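Two arms and a kettle: an afternoon at the Marnham returns shed

The kettle is on when I get there, just gone three. Shift change. Phones everywhere, trays of them, and the noise of tape guns from the loading end.

Narkia takes in old and unwanted handsets and gets them ready for resale. 568 came through the Marnham site the day before my visit, a quiet one by their standards. In November it can go up to 2000. Until last spring every one of them was picked up, turned over, looked at and put in the right tray by hand.

Now some of that is done by robot arms. The supervisor, who has been here since the place opened, asked me not to use names, hers or anyone's. Fine by me.

"People think you flick a switch and half the staff go home," she says. "We had weeks of it dropping things. Glass ones were the worst. It'd get hold, lift, and off it slid."

Did anyone lose their job? She takes a while over that. "No. But two left and we didn't replace them. So you tell me."

We go through to the bench where the arms are set up. She talks while checking a list, half an eye on me. Flat phones on a flat top are harder than they sound, she says, nothing for the fingers to get under. The staff had views on this early on and werent asked. Then they were.

"One of the sorters said, you don't pinch a phone off a table, you tip the edge up first. She'd been doing it years. The engineers went a bit quiet."
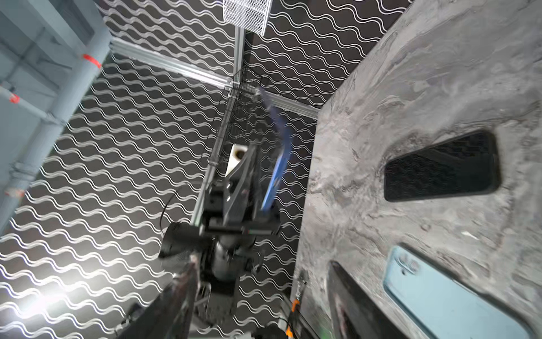

What the sorters make of it

Mixed. The sorter in question is on her break, biscuit in hand, and says she got a thank you and a mug. "Nice mug." Her wrists are better, she'll give them that. She used to do around 200 an hour on a good run and go home with her hands buzzing. These days she mostly checks what the arms have put down and deals with the odd ones, cracked backs, swollen batteries, anything still in a case.

"It's less tiring but it's longer, if you see what I mean. The day's longer. You used to get a rhythm going and have a chat over it. Now you're watching, and you can't chat and watch."

A younger man on the same shift likes it a lot more. He was on packing, got 5 days' training and now resets the arms when they stop. He gets a bit extra an hour for it. Not a fortune. He has started reading the manuals at home, which his mum finds hilarious.

"I know when it's going to go wrong before it does. You hear it. Sort of a whine and then it just sits there."

And if they buy more of them? He shrugs. "Then they'll need more of me. Hopefully."

The supervisor is less sure. Head office has mentioned a second bench, no date. She wants the sorters in the room this time before anything is orderd, and has put that in writing. No reply yet when we spoke.

She walks me out past the trays. Someone has nicked her tea.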